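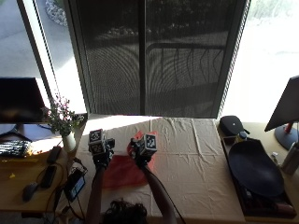

September, notebook entry, folding station

Started 08:40. Handheld units 1 and 2 both paired on the first attempt. Task list as before: pick up a corner of the cloth, lift, fold, flatten, release. Red cloth on the cream table cover again, as the contrast is good and the tracking log stays clean.

Target for the Orden line is 1,000 usable folds before Kastau will retrain. We stand at 552. Today's session added 164 attempts, of which 12 were rejected at review and are not in that total yet. Most rejects were double grips, where the unit took two layers and the operator carried on.

Cube tracking drops out when the right unit is tilted past a certain angle. Sunlight on the window side of the table may be part of it. To try: same sequence with the blind down, no other changes.

Notes on the work itself, from talking to Agnese Kļaviņa after the session. She folded by hand at Pridico for years and is now on recording three mornings a week. Her points:

- Folding through the units is slower than by hand and tires the wrists, the left more than the right. Wants a break every 25 minutes. Agreed.
- She used to feel a double layer with her thumb. With the units she has to look for it, so her head goes down and her neck suffers.
- The folders still on the floor have been told the arm will take flat items only. They want that in writing, along with who clears jams and at what grade. At present jam clearing is on nobody's job sheet.

Passed the last point to Sakalauskas. The shift plan assumes one person minding two stations, and I can't find where that figure came from. On the trial arm, one person minding one station was busy for most of the hour.

Review labels: "slip" and "regrasp" are still being used for the same thing. Agnese's split is that a slip is lost cloth and a regrasp is intended. Adopt this and relabel from the start of the month.

Open: spare wrist strap for unit 2, table height (she asked for some 5 cm lower), blind test.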